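Does a speckled floor really hide the dirt?

Every flooring shop will tell you that a speckled floor looks after itself. I've had one in the workroom for five years and I don't believe a word of it. The dirt is still there. You just stop seeing it until you walk through in white socks.

My first quarrel is with special cleaners. I bought a bottle of Grundine on the strength of the label and used it on half the room, with plain warm water and a drop of washing-up liquid on the other half. After four Mondays I couldn't tell which half was which. The bottle now lives under the sink.
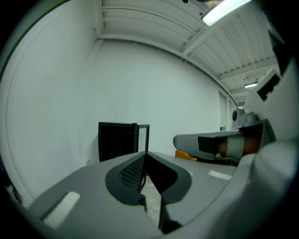 Pale grey speckle, the sort that gets sold as forgiving.

What does help is light. Put a torch on the floor and shine it flat across the surface before you sweep. Grit throws a shadow and the printed flecks don't. Do it again after sweeping and you may be less pleased with your broom.

Dropped screws are the other nuisance. People recommend a magnet, and fine, if the screw is steel. Brass ones will sit there laughing at you. Try an old pair of tights over the vacuum nozzle, held on with a rubber band, and go slowly along the skirting.

As for sticky marks left by tape, rub with a little cooking oil on a cloth, leave it five minutes, then wash the oil off properly or you'll be on your back. Test a corner first. I've seen eraser sponges recommended for the same job, but they dulled a patch by my door and it has never come back.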